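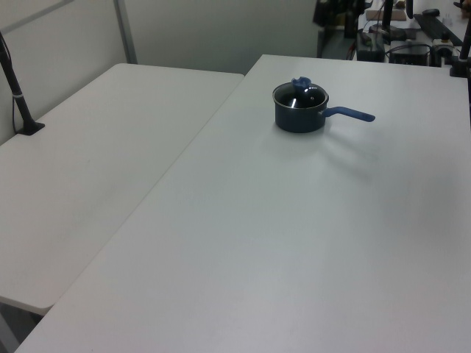
Progress report to the Laxdal Fund
Project: Shared kitchen equipment for the Curnow housing units
Prepared by: Project office, Trillow
17 Dec 2022

1. Situation at present

With this report we inform the Fund about the work done from August until now. The first part of the project, the choice of the cookware, is finished. The second part, the delivery to the units, has started and is later than we planned.

2. Cookware

We compared saucepans from 2 suppliers. Our decision is for the small dark blue model with the long handle and the glass lid, ordered through Jedell. The residents who tested it liked that they can look at the food without lifting the lid. Some of them asked for a bigger pan also. We did not include a bigger pan in this order, but we keep the request for next year.

The lid has a knob in the same blue as the handle and a small vent in the glass. In the first test two residents did not notice the vent and put their hand above it while cooking. We have therefore added one line about it to the instruction sheet.

3. Tables

The white tables for the common kitchen are in place. The large one and the second one stand side by side, with a thin seam between them. The residents' group asked if the seam can be closed with a strip, so that crumbs do not fall in. We have asked for a price and still wait for the answer.

4. Delivery

Until today, 11 units have received their set. The remaining units will receive it after the storage room is painted, because at the moment we cannot keep the boxes there. We regret this delay. It does not change the total cost.

5. Money

The approved amount for this part is 1,929 dollars. We have spent 1,390 dollars, mostly for the saucepans and the transport. The rest is reserved for the last deliveries and, if the Fund agrees, for the strip between the tables.

6. What we ask from the Fund

Please confirm that the strip can be paid from the same budget line. Please tell us also if you wish to receive the invoices now or together with the final report.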